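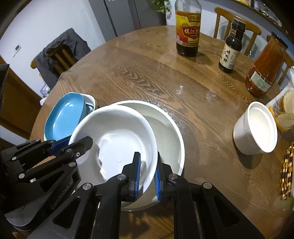 I promised an update on the grippers in September, and then Faustino's bearings got lost in the post and I sulked for a fortnight, so it's a bit overdue. Sorry! Anyway, the pair of them are well out of the shed now and spending most of their time at the dining table, because bowls are what I care about at the moment.

Blocks were easy. Blocks have nice flat sides and they sit still while you make up your mind. A plastic bowl is a different animal - the rim is rounded, the wall slopes away underneath, and if one fingertip lands a touch before the other the whole thing skates off towards the soy sauce. The approach I've settled on is one finger inside, one finger outside, and close up slowly on the rim. The ribbed blue pads help with that a good deal (Nayeli nagged me into trying them, and I have thanked her with cake).

What I'm still fighting with is slack. There's a bit in every pivot, and by the time it reaches the fingertips you really do notice. I've shimmed the outer joints twice and I think the next go will be proper bushings, if I can talk Armindo into an afternoon on the lathe at Grultodov. He says he's busy. He always says he's busy, and then he rings me at nine in the evening with a drawing.

The tally so far is 600 closes on the left one and 1,000 on the right, with 19 drops that I've written up in the notebook. Most of those were my own fault for rushing, and a few happened when I was trying to lift one bowl out of another, a job I'd still rather do by hand.

Next up is oval dishes, which I'm slightly dreading. Soledad has offered to come over and help with the notes, so I'd better get the kettle descaled before then.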